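Groups > Plovham Automation Group > Meetings > Minutes

Minutes of the fault review meeting, September
Start 4:10 p.m., small room, Brakstead building

Present: Hậu Tô (chair), Khải Tô (minutes), two operators from the day shift, one person from maintenance. The supplier was invited and sent written answers only.

1. Minutes of the previous meeting

Accepted with one correction. In item 3 the words "emergency stop" should be "protective stop". These are different things in our log and should not be mixed again.

2. The fault on the Plerker cell

Hậu read the log aloud. During a run of grasp tests the gripper was holding a ball and the operator gave the command to release. The controller answered "open complete", but the fingers stayed closed. The operator gave the command again, with the same answer. She then believed the screen and reached toward the ball to take it away. At this moment the fingers opened by themselves, and the arm started to move to its next position.

No person was hurt. The operator pulled her hand back and pressed the emergency stop. The meeting thanked her for writing the report the same afternoon.

The fault happened at cycle 474. Maintenance looked through the older logs and found that a late release was recorded 7 times before, always shorter, and never reported. One of the operators said that people had noticed it and thought the gripper was "only slow". Hậu asked that this be written in the minutes without any name.

3. Cause, as far as we know it

Maintenance explained that the message "open complete" is sent when the motor command is accepted. It does not come from the measured position of the fingers. So the screen can say open while the gripper is still closed. The supplier confirmed this in writing and calls it normal behavior for this version of the software. The meeting does not agree that it is normal for a cell where people reach in.

Why the release was late is still open. Khải proposed a bad contact in the cable, which would explain why it comes and goes. Maintenance has measured the cable with the arm standing still and found nothing. They will repeat the measurement with the arm moving. There was a long discussion whether the fingertip could also stick to the ball. Two persons thought yes, three thought no, and it was left for the tests.

4. Protective zone

It was asked why the arm was allowed to move when a hand was near. The answer is that the zone was set to slow speed for the grasp tests and not to full stop. This was done in the spring to save time, and the change was not entered in the risk sheet. Hậu said clearly that such a change needs a signature, also when it is "only for testing". Agreed by all.

5. Decisions

a) The zone goes back to full stop from today.
b) No hand goes near the gripper before the arm is in hold mode and the lamp is on. The message on the screen does not count.
c) Khải will add a check of the finger position before the next move is allowed. If the position is wrong, the arm waits and gives an alarm.
d) Every late release is written in the log, also the short ones.
e) Maintenance opens the connector and replaces it if there is any doubt.

6. Restart of the tests

The tests can start again after a), b) and c) are ready. The first series is 69 cycles with the same kind of ball, at low speed, with two persons present. If one late release is seen, the series stops and Hậu is called. The Âu project is waiting for our results, and Hậu will tell them that the date moves. He does not want to promise a new date yet.

7. Other matters

The printed instruction at the cell is still the old version – Khải will replace it. One operator asked for a second emergency stop button on the left side. Maintenance will ask for a price.

Meeting closed 5:25 p.m. Next meeting when the first series is finished.

We use cookies to remember your settings. Accept | Refuse

Contact: Plovham Automation Group, internal office | © Plovham | Back to top
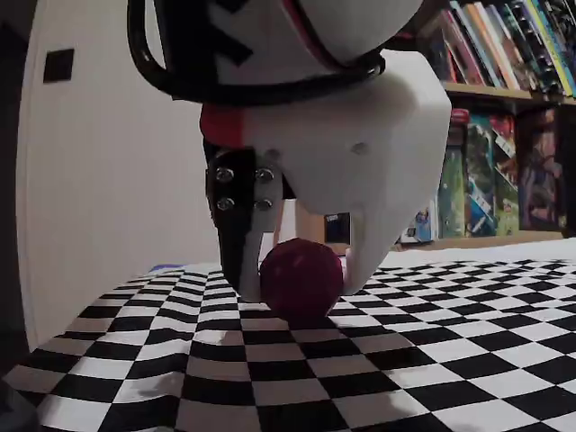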